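抓取示教数据采集进展汇报(写给Danish Soomro)

Danish你好,这是Flosia项目这一阶段的汇报,还是老样子,想到哪儿写到哪儿,你挑着看就行。
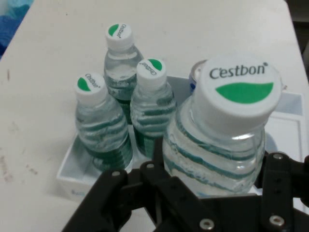 为什么不直接用仿真数据,非要人一条一条去录?

仿真我们也在用,主要拿来预训练。可是软塑料瓶一捏就变形,透明瓶身的反光在仿真里又怎么调都不像,模型一到真机上就容易把夹爪停得太高或者太偏。真机示教慢是慢,但每一条里的接触、打滑、遮挡都是真的,最后那一步微调离不开它。

好,问题是你上次电话里问的,先答了,下面说正事。

一、数据量

这一阶段计划录800条有效示教,已经全部入库。这里说的有效,是指走完整个流程、两路视频和关节数据时间戳都对得上、并且通过复查的。另外有69条被退回来了,原因五花八门:有的是操作员中途停下来想了太久,有的是腕部相机掉帧,还有一批是我自己的锅,改了录制脚本忘了同步到二号工位,结果夹爪开合量那一列全是零。我发现的时候真的想拍桌子!这一批没法补救,只能重录,好在重录的都已经算在800条里面了。

退回的我没有删,单独放了一个目录。算法那边说失败片段以后也许能拿来训练判断模型,反正硬盘还放得下,先留着吧。

二、任务内容

这期集中做瓶装水的抓取和摆放,水瓶有大有小,放在白色浅盘里,几个瓶子常常挨在一起。听起来简单,做起来挺磨人的。大瓶子还好,夹爪张开了对准肩部下面一点就能稳住;小瓶子彼此贴着,手指要往缝里插,稍微歪一点就把旁边那个碰倒。我们最开始让操作员自由发挥,录出来的轨迹七扭八歪,同一个动作有人从左边绕,有人从上面直着下来,模型学完以后在中间犹犹豫豫,像是两边都想走。后来统一了一下:先从斜上方接近,夹住以后停一小会儿再抬。这么一改,训练曲线好看多了。

瓶盖的朝向我们故意不管。有字的盖子转到哪个方向都行,每录完一条就让操作员随手拧一下瓶身换个角度。之前有一版数据里盖子上的字基本都冲着同一边,模型居然学会了认字的方向,瓶子一转它就找不着北。这个坑我写进操作手册了,免得Fultedthorpe那边的同事再踩一遍。

桌面也没有刻意收拾得很干净,有点污渍、有点划痕都照录。部署的地方不可能一尘不染,背景太干净的数据反而让人不放心。

三、设备

夹爪连杆上的螺丝用久了会松,这个月换了一套防松垫圈,情况好了很多。现在的规矩是每录满30条停下来检查一遍,顺便重新标一次腕部相机。操作员一开始嫌烦(我也嫌烦),但是有一次标定偏了没人发现,整整一个下午的数据都得重新对,从那以后大家都很自觉。

Bajwa送来的新手柄试用了一阵,手感比旧的好,扳机行程长,捏软瓶子的时候力道容易控制。缺点是线太短,人得侧着身子坐,录久了腰疼。我已经跟他们提了,对方答应寄延长线过来,到现在还没收到。你要是方便,帮我催一下?

四、标注和质检

标注用的是Tudow那套工具,每条示教切成接近、夹持、抬起、放下几个阶段。自动切分大体能用,就是夹持和抬起之间的边界老是切晚,得人工往前拖。我写了个小脚本,参考夹爪电流来猜这个边界,猜得还挺准,现在标注员只要看一眼确认就行,省了不少时间。脚本已经放进公共仓库,说明文档写得比较潦草,谁用的时候看不懂直接来问我。

质检这边我们安排了2个人交叉看,意见不一致的拿到周会上一起放视频。争得最凶的是“瓶子放下的时候晃了一下但没倒”算不算成功。最后定的是算,但要打一个标签,训练的时候可以选择要不要用。

五、模型那边的反馈

算法组拿前半批数据先训了一版。单个瓶子独立站着的时候抓得相当利落,看得人心情很好。瓶子挤在一块儿就差一些,尤其是后排被前面挡住半截的那种,夹爪会在上方来回试探,有时候干脆放弃。我们看了一遍录像,觉得主要还是这类样本太少,操作员下意识都会先挑好拿的那个。所以后半批改成了由电脑指定抓哪一个,指到谁就抓谁,不许挑。后半批的训练结果还没出来,等有了我单独发你。

六、钱和人

耗材基本没超,水瓶可以反复用,捏瘪了才换。超的是加班,重录那几天大家都留得比较晚,这部分我在报销表里单独列了一行,你看到不要吓一跳。人手方面暂时够,不过要是下一阶段真的要加双臂任务,现在的工位排不开,得早点商量。

七、接下来

一月份打算做这几件事:补录遮挡和拥挤的情况;换几种不同形状的容器,看看模型是不是只会抓水瓶;把操作手册整理成正式版发给Fultedthorpe。双臂的事先不动手,等你那边预算有了说法再讲。

还有一件小事要请你拍板:数据能不能分一部分给外面的合作方看?他们问过我两次了,我都含糊过去了,再问我就不好意思了。你给个准话,我好回复人家。

2018年12月11日

相关文档
Flosia 操作手册(草稿)
夹爪检查与腕部相机标定流程
Tudow 标注工具使用备忘
Bajwa 手柄试用反馈
退回数据目录说明

联系我们 | © 2018 Flosia 项目组 | 返回顶部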